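3.2 The floor as a folding surface

Most published advice on folding laundry assumes a table. The table is waist high, clear of other objects, and large enough for a shirt with both sleeves out. Few of the homes in our study had such a table, and those that did were using it for mail. Of the 35 households that kept a laundry diary for us, the majority folded on a bed, a couch or the floor, and the floor turned out more tidy stacks than we had been prepared to believe.

We came to the question with a bias. Two of the authors (Arain and Uibo) are committed bed folders, and an early draft of the coding sheet listed the floor under "other," next to "ironing board" and "does not fold." Makokha, who grew up folding on mats, asked for it to be moved. It now has its own column and, as of February, its own section.

The polo shirt was chosen as the test garment for reasons of spite. A T-shirt forgives almost anything. A polo has a collar that wants to stand up and a placket that announces to everyone whether the fold was centered. Participants in the Jadoon pilot called it "the one I leave for last," and several admitted that last meant Friday. Figure 4 shows a polo partway through, laid out on a tatami mat, with one side of the body already turned over on itself.
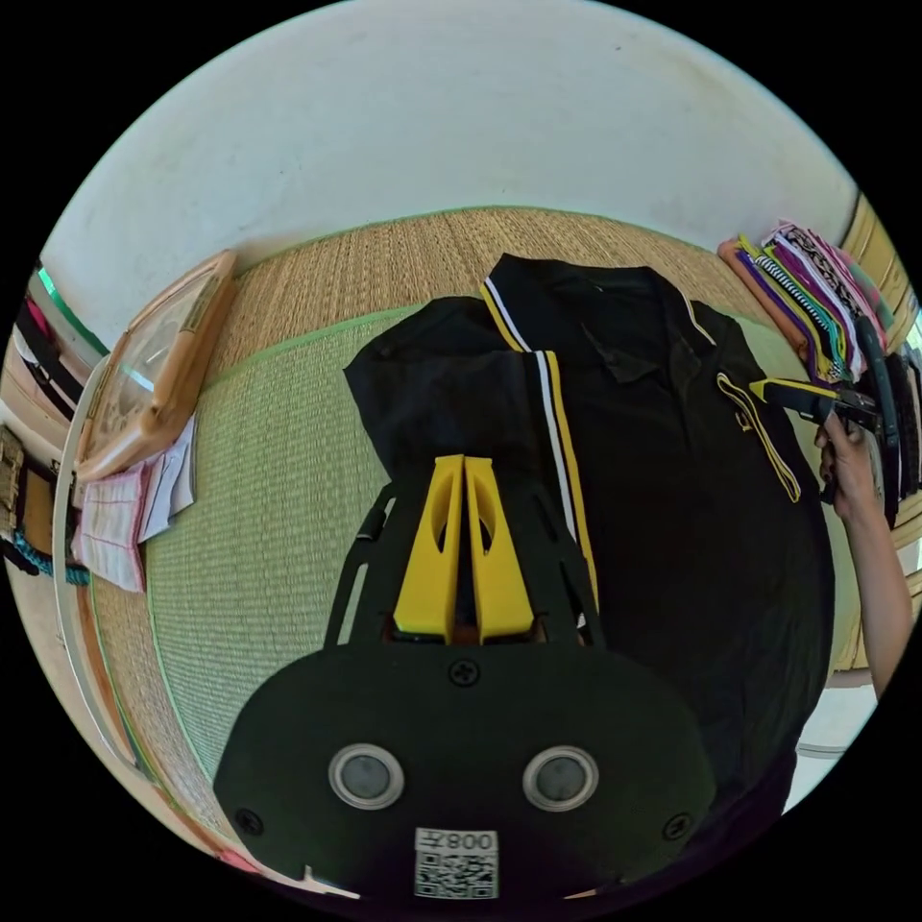
Figure 4. Black polo shirt with striped collar and placket, partly folded, on tatami. Folded fabrics are stacked against the wall at upper right.

The striped placket is useful to us as analysts. On a plain shirt the center line has to be guessed from the buttons; a white and yellow stripe on black can be found in any still, even by a coder at the end of a long afternoon. We scored each fold by how far the finished edge sat from parallel to the placket, up to a limit of 20 degrees, past which Kazmi recorded the shirt simply as "put away."

The bulge that forms when the side of a polo is first turned in deserves a word. Diary keepers described three responses: press it flat, pull it from the hem, or carry on and let the drawer deal with it. The third was the most common and produced stacks that leaned – though not, to our disappointment, stacks that fell.

Woven mats also seem to hold fabric in place better than a bedspread does. We did not measure friction and make no claim beyond the diaries, where the complaint "it slid" belongs almost entirely to owners of satin comforters.

12 shares | 3 comments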